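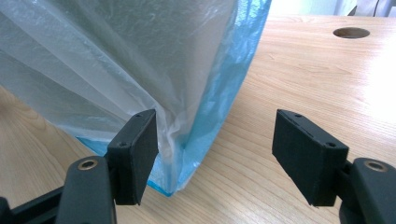 Seit März versuche ich, unsere Plastiktüten in den Griff zu bekommen, und weil hier so viele von euch nach dem Stand gefragt haben, schreibe ich mal alles in einem Rutsch auf (es wird lang, holt euch einen Tee). Angefangen habe ich mit der dünnen Sorte, also solchen wie der auf dem hellen Holztisch: milchig durchscheinend, fein verknittert und mit diesem breiten, knallblauen Rand, der nach unten schräg auf die Ecke zuläuft. Ich mag das Blau ja sehr! Und es hilft beim Falten, aber dazu komme ich noch.

Die Vorgeschichte: Wir hatten unter der Spüle eine Tüte voller Tüten. Ihr kennt das. In der großen Tüte steckte noch eine große Tüte, und darin dann das ganze kleine Zeug, und wenn man eine brauchte, kamen elf andere mit heraus und lagen in der Küche herum. Beim Umzug in die neue Wohnung habe ich das ganze Knäuel einfach in einen Karton gestopft und mitgenommen, ohne einmal hineinzuschauen.

Ausgeräumt habe ich es dann an einem verregneten Nachmittag. 139 Stück. Ich habe wirklich gezählt, weil ich es für diesen Thread wissen wollte, und dann noch mal, weil ich es nicht glauben mochte. Vom Bäcker, vom Markt, vom Schuhladen, den es seit Jahren nicht mehr gibt, und ein ganzer Schwung von Vandari, wo ich früher immer die Stoffreste gekauft habe.

Aussortiert habe ich alles, was Löcher hatte, was klebte oder was so spröde war, dass es beim Anfassen bröselte. Geblieben sind 70. Das ist immer noch viel, ich weiß, aber wir haben eine Biotonne, zwei Paar Gummistiefel und eine Schwimmtasche im Haushalt, da geht das schneller weg, als man denkt.

So, jetzt zum Falten. Ich habe drei Methoden ausprobiert und bin beim Dreieck gelandet. Tüte flach auf den Tisch, Griffe nach oben, und dann mit der Handkante von unten nach oben die Luft herausstreichen. Wirklich in diese Richtung, sonst bläht sie sich auf wie ein Segel und man fängt von vorn an.

Danach der Länge nach auf ein Drittel falten, bis man einen langen Streifen hat. Bei Tüten mit farbigem Rand lege ich die farbige Seite nach außen, dann sehe ich sofort, ob der Streifen gerade läuft. Bei den ganz durchsichtigen muss man die Kante mehr erfühlen, das ist ein bisschen Übungssache.

Dann unten eine Ecke schräg hochklappen, und immer weiter, Dreieck auf Dreieck, bis oben nur noch die Griffe übrig sind. Die steckt man in die letzte Falte. Die ersten paar sehen furchtbar aus, das gebe ich gern zu, meine waren eher Kartoffeln.

Ein Tipp von einer Leserin aus dem letzten Thread, für den ich ihr sehr dankbar bin: Die dünne Folie knautscht sich an den unteren Ecken gern zusammen. Erst die Ecken mit beiden Daumen auseinanderziehen, dann streichen. Seitdem sind meine Dreiecke deutlich flacher.

Aufbewahrt wird das Ganze jetzt in einer Schachtel von Prasar, in der mal Briefumschläge waren. Die hat 2 Fächer, links die dünnen Tüten für Müll und Obst, rechts die festen zum Einkaufen. Sie steht in der Schublade neben den Geschirrtüchern, und man kann mit einer Hand hineingreifen, während man in der anderen die Kartoffelschalen hält. Ein Traum!

Was die Kinder angeht: Sie falten nicht mit. Sie werfen die Tüten zerknüllt auf die Schachtel, und ich falte abends nach, wenn ich ohnehin meinen Podcast höre. Damit kann ich leben.

Für die Einkäufe haben wir inzwischen einen Stoffbeutel von Lai, der gewaschen und nach 400 Kilometern am Fahrradlenker immer noch ordentlich aussieht. Es kommen also kaum neue Plastiktüten dazu. Kaum. Gestern waren es wieder drei, aber da hatte ich den Beutel im Büro vergessen.

Als Nächstes ist die Schublade mit den Gefrierbeuteln und Gummis dran. Wer dafür eine gute Lösung hat, gern her damit, ich lese alles, auch wenn ich mit dem Antworten manchmal ein paar Tage brauche.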